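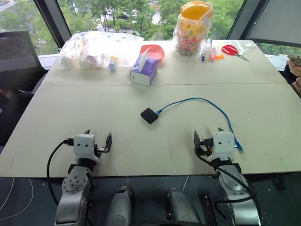
Bench 2: black box with blue cable, tissue box and bagged items along the far side.

Bench Assistant, Small Goods Sorting and Packing (part-time, fixed term)

Reference: 1534
Employer: Tromow
Section: Karakaya returns store
Reports to: Nurhan Yüksel
Start: February

The role

Tromow handles returned and mixed small goods on behalf of several shops. Items arrive unsorted, often with unrelated household goods in the same carton. The bench assistant identifies each item, checks that its parts are present, records it and packs it for the shelf. The work is done at a table, in a heated room, on the ground floor.

The present backlog stands at some 1000 items. The post is funded until it is cleared, with a possible extension if the Draven account is renewed.

Duties

Take items from the intake carton and place them on the near half of the table. The far half, beyond the seam in the top, is for goods waiting their turn, such as bags, bottles and tissue boxes.

Match cables to the items they came with. A cable that is plugged in on arrival stays plugged in until the record has been made. It is then unplugged, coiled, tied and bagged with its item under the same label.

Inspect connectors for bent contacts and broken clips. Damaged cables are recorded as damaged and bagged separately. No repairs are carried out at the bench.

Small boxes without a readable label are entered by colour, size and type of socket. Do not guess the function. Till Petersen checks unlabelled electrical items in the afternoon and completes the entry.

Clear bags are to be opened at the neck, emptied, and the contents entered one line at a time. Bags in good condition are reused.

Wipe the table top at the end of each shift.
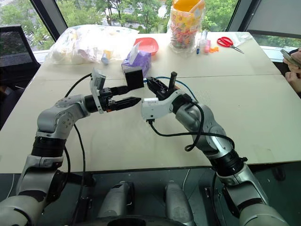 Small items are picked up one at a time and set down again before the next is handled. Stacking is not allowed on the table. Where an item is light enough to be knocked over, for instance a small bottle, it goes at the back of the row and is moved forward only when its turn comes.

Records are kept in Vader, our stock program. Training takes one morning. Entries must be typed in full; abbreviations cause rejected lines at the shelf end and have to be redone.

Requirements

Good near vision, with or without glasses.
Able to sit or stand at a table for up to two hours between breaks.
Basic typing.
Able to tell common cable and plug types apart, or willing to learn them from the bench chart.
Careful handling of small objects.

Previous work in a stockroom, repair shop or post room is useful but not required. No formal qualification is needed.

Hours and conditions

Shifts run from 8.30 am to 1 pm or from 1.30 pm to 6 pm. Applicants should state which they prefer. Swapping between shifts is possible by agreement with Tarık Güler, who draws up the rota. Gloves and an apron are provided. Closed shoes must be worn. Food and drink are kept out of the room.

How to apply

Send a short letter and a list of previous jobs to Hongmei Lu at the Tromow office, quoting the reference above. Suitable applicants will be asked to do a short bench test: sorting one mixed carton and making the entries on paper. The test is paid at the normal hourly rate.

Questions about access to the building or adjustments to the bench should go to Muammer Sezer before the test.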